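About Brevholm

Brevholm is a language school for adults. We teach evening and weekend courses in Arabic, Chinese, Danish, and Serbian, and we run a translation desk for people who need a letter, a certificate, or a school record put into English.

The school was started by Ehab Morsy, who had been teaching Arabic out of the back of his cousin's print shop and ran out of chairs. The first proper classroom was on the second floor of the Palluren building, over the shoe repair. We are still in that building, now on two floors, and the shoe repair is still downstairs. Use the side entrance after 6 p.m. The front door locks by itself.

Our students are mostly people with jobs. Some have married into a family that speaks another language at home. Some are going to work abroad, and a fair number studied a language years ago and want it back. You don't need to know which group you belong to before you sign up. There is a short placement talk, in English if you like, and the teacher will suggest a level.

Classes are kept small and meet twice a week. A course runs through one term and ends with a conversation evening, where students from all the languages eat together and talk to someone other than their own teacher. We don't give grades. If your employer needs proof of attendance, ask at the desk and we will print a letter. 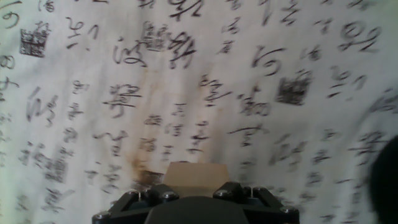

Chinese Department
Head of department: Asmaa Gaber

The department teaches Mandarin at three levels. Beginners spend the first weeks on sounds and tones, with very little writing. Characters come in slowly after that, and by the end of the first term students can read a simple menu and fill out a form with their name and address.

Handwriting is taught as a separate course. It starts with regular script, stroke by stroke, and goes on to running and cursive hands for those who want to continue. Cursive is hard to read even for people who grew up with the language, so we ask students to finish Level 2 first. Brushes and ink are included in the fee. Paper is not – the stationery counter at Pritunow carries the right kind.

The department also looks after the reading room on the third floor. It holds 3,000 books and magazines in all our languages, including the Bošković collection of Serbian novels, which was left to the school by a former student. Members can borrow 3 items at a time. Reference books stay in the room.

New terms start in September and January, and registration for the January term opens in November. To ask about a course, stop by the desk or leave a phone message. Messages are answered the next working day, though replies are slower in August.

Page updated 26 June 2025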